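Stedent Publishes Results of Side-by-Side Test of Hand-Held Gripper Fingers

Thu 2 April
By Jeanine Prins, Stedent press desk
Last updated: 16:40, same day. Corrects the name of the Junby finger in the fourth paragraph.

Stedent today published the results of a comparison of three finger designs for hand-held grippers, the kind an operator carries and squeezes by hand to record how a task is done. The work was carried out at the company's Hoekstra workshop. The full report, with the logs and the finger drawings, is available on request at no charge.

The test covered 1,309 grasps of small household objects, among them toothbrushes, pens, spoons, tubes of hand cream and bottle caps. All three designs were mounted on the same linkage and used by the same operators, so that the only part that changed from one session to the next was the finger itself. Operators worked in pairs, one carrying the gripper and the other resetting the table and keeping the log.

The first design has a bare plastic face. The second has a molded rubber face with a shallow groove down the middle. The third is a flat block with a foam pad fixed to the inside.

The foam finger did best on narrow, rounded objects. It was the only one of the three that held a toothbrush upright through a full turn of the wrist in every session. The Junby J-2, the grooved rubber finger, was better on spoons and on anything with a flat edge. The bare finger came last with every object except the bottle caps, where it tied with the rubber one.

"We expected the groove to win on handles, and it didn't," said Femke Van Damme, who ran the sessions. "A toothbrush handle changes thickness several times from one end to the other. The groove fits one of those thicknesses. Foam gives wherever it has to."

Toothbrushes received the most attention in the second half of the work. The task was to take the brush from its holder on the table, lift it clear, turn it and put it back. Operators were asked to close the fingers on the shaft above the ridged part of the handle, and to keep the brush as close to vertical as they could until the turn.
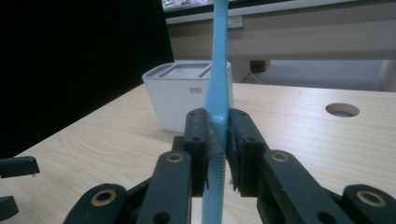
Kevin Ó Briain, replying to an advance copy of the report, said he would have liked to see the foam tested for longer. Pads of this type go flat in his experience, he wrote, and once they do the fingers stop meeting evenly and thin objects start to slide out at the bottom. He also asked whether anyone had measured the pads at the end.

They had. Stedent measured pad thickness at the start of the work and again after every 300 closures. Wear was small at first and then picked up, and two pairs were replaced before the end. The report recommends changing foam pads on a fixed schedule and writing the date on the back of each finger. It does not give a service life, as the pads all came from one supplier and one batch.

The camera position was also compared, on a smaller scale. In 229 of the grasps the camera was moved to a higher mount supplied by Mustilau. The higher mount showed more of the table. It also made the contact between pad and object harder to judge on thin items, and operators reviewing the recordings asked for the lower mount back. Stedent will keep the lower position as standard and offer the higher one as an option.

Two limits should be noted. All sessions took place on one table under the same lights, and no wet or oily objects were used. Results for the rubber finger may look different in a kitchen or a bathroom — that test has not been done.

"I would not throw out a set of rubber fingers after reading this," said Gijs Hermans, who wrote the analysis. "If your work is mostly cutlery, keep them on. Changing over takes a few minutes and four screws."

A second round is planned for September. It will add wet objects, a softer foam and a finger with a replaceable clip-on pad. Labs that want to send in a finger of their own should write to Reginald Marchetti at the Hoekstra workshop. Fingers must fit the standard linkage and should arrive as matched pairs, with one spare pair included.

Stedent makes hand-held grippers, fingers and mounts for research groups and small manufacturers.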